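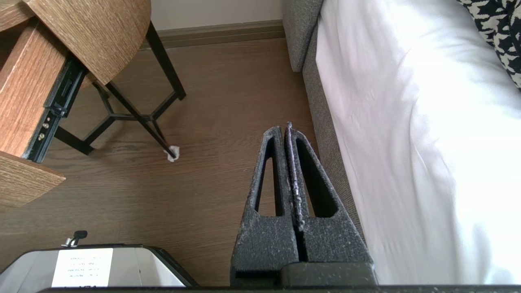 4.2 Zeitliche Lage und Art der abendlichen Fernsehnutzung

Die Auswertung in diesem Abschnitt stützt sich auf die Tagebücher der zweiten Erhebungswelle in Villadham. In die Analyse gingen 1771 Tagebuchtage aus 303 Haushalten ein. Insgesamt führten 649 Personen ein Tagebuch. Kinder unter zehn Jahren wurden nicht einbezogen, ihre Anwesenheit im Raum wurde jedoch von den erwachsenen Haushaltsmitgliedern mit erfasst. Das Tagebuch folgt dem Vostance-Schema, das den Tag in Abschnitte von zehn Minuten gliedert und je Abschnitt eine Haupttätigkeit sowie eine Nebentätigkeit zulässt. Die Dateneingabe und die erste Plausibilitätsprüfung übernahm das Büro Ramanauskas.

Als Fernsehnutzung gilt jede Nutzung von Bewegtbild an einem fest aufgestellten Gerät in der Wohnung. Die Nutzung auf Telefonen und tragbaren Rechnern wurde getrennt kodiert und ist nicht Gegenstand dieses Abschnitts. Unterschieden werden drei Formen: das laufende Programm, das zeitversetzte Ansehen bereits ausgestrahlter Sendungen und der Abruf aus einem Katalog. Diese Unterscheidung entspricht der Gliederung, die viele Anbieter digitaler Anschlüsse selbst verwenden und die sich teils bis in die Beschriftung der Bediengeräte verfolgen lässt (Abb. 3). Für die Befragten war sie in den Vorgesprächen ohne längere Erläuterung verständlich. Schwierigkeiten gab es nur bei Sendungen, die nach Beginn der Ausstrahlung von vorn gestartet wurden. Sie wurden einheitlich dem zeitversetzten Ansehen zugeordnet.
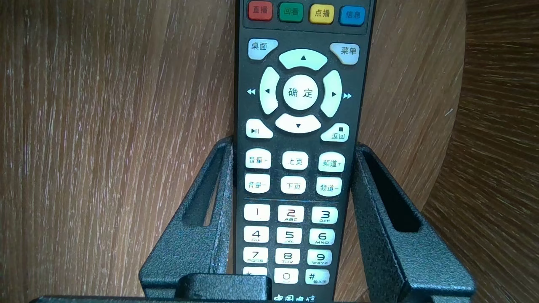 Abb. 3: Fernbedienung mit farbigen Tasten für Live-Programm (直播, rot), zeitversetztes Ansehen (回看, grün), Abruf (点播, gelb) und Information (信息, blau).

Das laufende Programm bleibt am frühen Abend die vorherrschende Form. Zwischen 18 und 20 Uhr entfällt der größte Teil der berichteten Nutzung auf Nachrichten, regionale Magazine und Sport, und zwar überwiegend als Nebentätigkeit. Die häufigsten Haupttätigkeiten in diesem Zeitraum sind Kochen, Essen und Aufräumen. Nach 20 Uhr kehrt sich das Verhältnis um: Fernsehen wird nun meist als Haupttätigkeit eingetragen, und der Anteil des Abrufs nimmt bis zum Ende des Abends zu. Das zeitversetzte Ansehen verteilt sich gleichmäßiger. Es kommt auch am Vormittag vor, vor allem in Haushalten mit Schichtarbeit.

Deutlicher als nach dem Alter unterscheiden sich die Haushalte nach ihrer Zusammensetzung. In Einpersonenhaushalten beginnt die abendliche Nutzung früher und wird seltener unterbrochen. In Haushalten mit mehreren Erwachsenen finden sich häufig kurze, ineinandergreifende Abschnitte, in denen eine Person den Raum verlässt und eine andere hinzukommt, während das Gerät weiterläuft. Solche Übergänge wurden in der ersten Welle als getrennte Nutzungen gezählt. Für die vorliegende Auswertung haben wir sie zusammengefasst, sofern zwischen den Einträgen kein leerer Zehnminutenabschnitt lag. Die Werte beider Wellen sind deshalb in diesem Punkt nicht unmittelbar vergleichbar.

Im Ortsteil Faser weicht das Muster ab. Der Übergang vom laufenden Programm zum Abruf liegt dort später, und der Anteil der gemeinsamen Nutzung ist höher als im übrigen Untersuchungsgebiet. Ein Teil des Unterschieds geht auf den höheren Anteil von Mehrgenerationenhaushalten zurück. Auch nach Kontrolle der Haushaltsgröße bleibt er aber in abgeschwächter Form bestehen. Ob die dort später ausgebauten Anschlüsse eine Rolle spielen, lässt sich mit den vorliegenden Daten nicht prüfen - die Art des Anschlusses wurde nur auf Haushaltsebene und ohne Zeitpunkt der Umstellung erfragt.

Zwei Einschränkungen sind zu beachten. Die Erhebung fand im September statt, so dass saisonale Schwankungen nicht abgebildet sind. Außerdem neigen Tagebücher dazu, beiläufige Nutzung zu unterschätzen, insbesondere wenn das Gerät beim Betreten des Raums bereits lief. Die Spalte für Nebentätigkeiten blieb in den Abendstunden öfter leer als tagsüber. Auf eine nachträgliche Ergänzung fehlender Einträge wurde verzichtet.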